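Textile Care at Home, Session 4: Loading and Unloading a Front Loader
Handout from Wulan Oei

Bring this one back next time, please, we'll be scribbling on it again when we get to drying.

Last session we got stuck on sorting and I never reached the machine itself, so let's start there. A front loader washes by lifting clothes up and dropping them back down. The raised ridges inside the drum do the lifting. If you stuff it full, nothing drops, and you get a warm damp lump with detergent in the creases. My rule is a hand's width of space at the top — Adi asked whose hand, and fine, mine is small, so use your own and be generous.

Before you load: empty pockets, close zippers, turn dark things inside out. Shake each piece open as it goes in. I know it's slow! But a shirt that goes in as a ball usually comes out as a ball, and then you're ironing until bedtime. 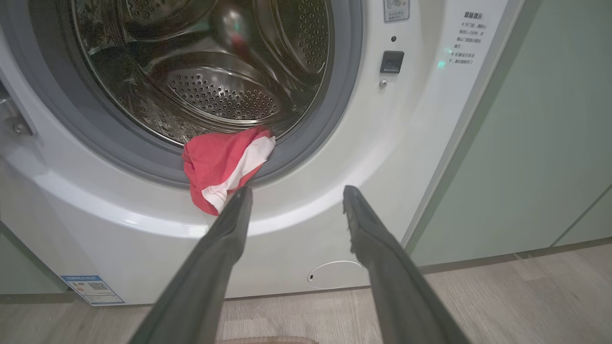 Now the gasket, my favorite topic, as the December group can tell you. It's the thick rubber ring around the door opening, and it seals against the glass when you shut the door. Anything caught in it can cause a leak, and a sleeve pinched there may come out with a gray mark that won't shift. So run your hand all the way around the lip before closing. Check the bottom twice, that's where socks go to live.

Unloading is the same job backward. Pull one piece at a time and don't yank if something feels wrapped around something else, find the end and unwind it. Then spin the drum by hand and look up at the top, where thin things like to cling. Wipe the gasket folds with a dry cloth and leave the door open a bit (unless you've got toddlers or a cat, in which case ask me).

Reds and whites: wash a new red item alone the first couple of times. Ningsih's trick of pressing a damp white rag on an inside seam is a good quick test for loose dye.

For next time, read your own machine's manual on maximum load for cottons and for delicates, and write both down. They'll be different. Also bring one care label you can't make sense of.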